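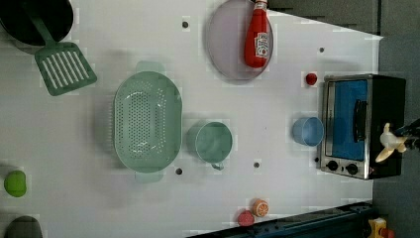 Mesa branca com escorredor, caneca e ketchup.

dados > música > folk > brallemano-letras

# Brallemano: letras e acordes

Transcrição de 241 canções tradicionais tocadas nas noites de domingo do Brallemano, com acordes, afinação e, quando o cantor se lembrava, a letra completa.

## Conteúdo

- `cancoes.csv`: uma linha por canção. A coluna `tom` indica o tom combinado, que nem sempre foi o tom tocado.
- `variantes.csv`: 26 versões da mesma balada do moleiro. Todos os informantes garantem que a sua é a original.
- `afinacoes.txt`: 16 afinações de viola, 3 delas provavelmente acidentes.
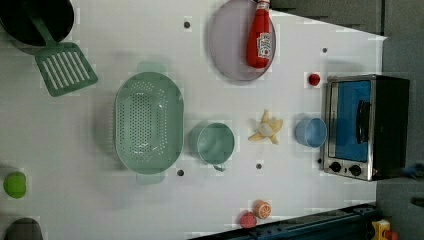 ## Problemas conhecidos

Os refrões em "lai lai" foram normalizados. Quem estuda a distinção entre "lai" e "lá" deve usar a versão anterior e aceitar os nossos pêsames. As gravações de setembro têm sanfona por cima de tudo.

## Licença

Uso livre com menção da fonte. As melodias já eram de toda a gente.

Relacionados
- Udetti: danças de roda em ABC
- Kuroda: catálogo de rabecas
- Prutdale: baladas de porto

Contacto | Voltar ao topo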